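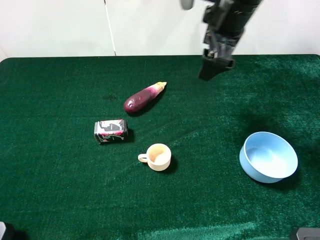
Table 9 between runs: eggplant, box, cup and bowl on the green felt, gripper over the bowl side.

kurnwood-open-day

README for the open day recordings, Kurnwood lab, March

What this is

334 short episodes of one arm moving toy groceries and crockery around a table while visitors watched. The public was invited to pick the next task from a stack of cards. The public mostly picked the eggplant.

Hooman Abbasi ran the table from 10 a.m. until the coffee gave out and wrote most of these notes. Complaints about the spelling of task names go to him as well.

Contents

episodes/ one folder per run, numbered in order
cards.txt the task cards, word for word
visitors.txt remarks we could make out, names removed
grosley_split.txt the 100 episodes used for the Grosley demo

Typical tasks

put the eggplant in the bowl
move the cup next to the box
put the box in the bowl (see Known problems)

Setup

One arm, parallel gripper, fixed camera. The felt is the same piece we used on the Grosley visit, wrinkles included. Object positions were set by hand before each run, usually by whoever was youngest in the front row, so don't expect a tidy spread.

Labels

Each run is marked done, partly done or no. "Partly done" covers a lot of ground – the eggplant resting on the rim of the bowl counts, and so does applause.

Known problems

Episodes 1 to 9 have the wrong clock and claim to be from 1999. We left them alone.
The box task was written by someone who hadn't measured the box.
Some runs stop early when a visitor asked a question and the operator, politely, answered it.

Tools

Files open with the Mirzaei reader. The older Pramex scripts still work if you skip the audio, and you should skip the audio.

Changes

v2: removed two duplicate folders, fixed "egplant" in cards.txt
v1: first upload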